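Down skirt

A down skirt is a quilted skirt filled with feathers or down and worn over other clothes in cold weather. It holds the same rank among garments as the hot water bottle among appliances: widely mocked in October, widely borrowed by January. Most are stitched in horizontal channels, which keep the filling from sliding to the hem and staying there.

Folding

The skirt is normally laid flat on a bed, smoothed toward the hem, and folded in thirds. Air leaves slowly and with complaint. Owners of a matching down jacket tend to do the skirt first, it being the easier of the two and good for morale.
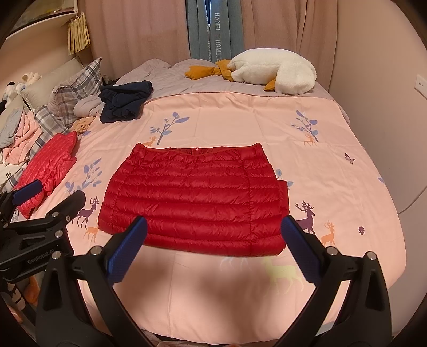 Imtiaz Talukder disagrees, holding that the jacket should always go first, while the folder still has patience, and that a skirt can be rolled by anyone at any hour.

The jacket is harder on account of its sleeves. The usual method is to close the zipper, lay the jacket face down, cross the sleeves over the back, and roll from the hem to the collar. The Prevville outfitter Pudari once printed a folding guide of 15 steps, the last of which was to begin again. 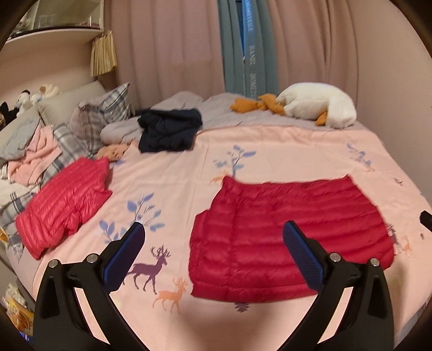
Once folded, down should be stored loosely. Months under a stack of blankets will flatten the filling, and a garment that took up half a closet in winter comes out in the fall as thin as a bath mat. Shaking usually brings it back.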